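14 shares · 3 comments

4.2 Slip during transfer of push-button switches

The fault studied here is slip of the part between grasp and release. The task moves a push-button switch between a tray and a small conveyor using two rigid fingers. In the August trials the switch rotated in the grip often enough that we stopped the run and looked at the cause before going on. Figure 4 shows the work at hand.

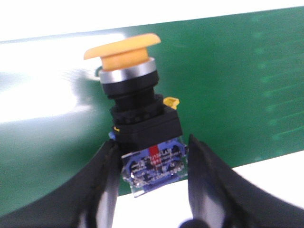

Slip depends mostly on where the fingers close. A high grasp puts them on the round barrel, where contact is a thin line and the part can roll. A low grasp, with the fingers against the square housing and the contact block as they are here, gives flat sides to hold. It does not rule out tilt, and the yellow cap leaning to the left would still be logged as an angle error under our rules. The controller, a Trimier unit, checked finger width only, so it passed tilted parts as good.

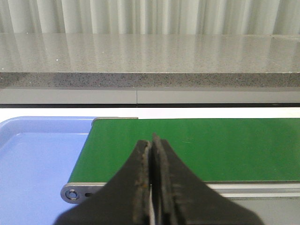

A width check also fails in the other direction. When a switch dropped out, the fingers closed further, but the alarm limit had been set for a thicker part and never tripped. Ntuli found this in the logs after 100 cycles. The arm had carried on through its full path with an empty grip – a safety concern if a person reaches in to pick up the dropped part. 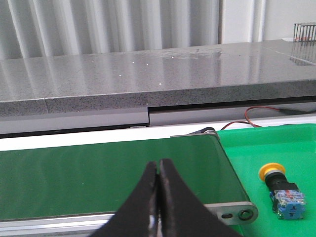
Recovery was tested separately. The arm had to find a dropped part, open and grasp again without help. Orientation mattered more than position. With the switch lying diagonally on the green tray, cap up and to the left, a straight approach would meet the housing at a corner, so the wrist must turn first. Mabaso added that turn and a limit of 4 attempts, after which the arm stops and waits for an operator.

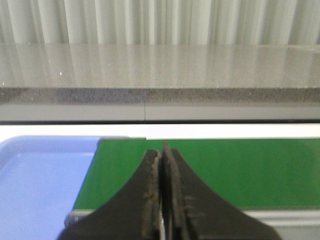
Would new pads alone have fixed the fault? They might have cut down on slip, but the wrong alarm limit would have stayed in place and a dropped part would still have gone unreported.

Figure 4. Gripper, switch, trays and conveyor used in the slip trials.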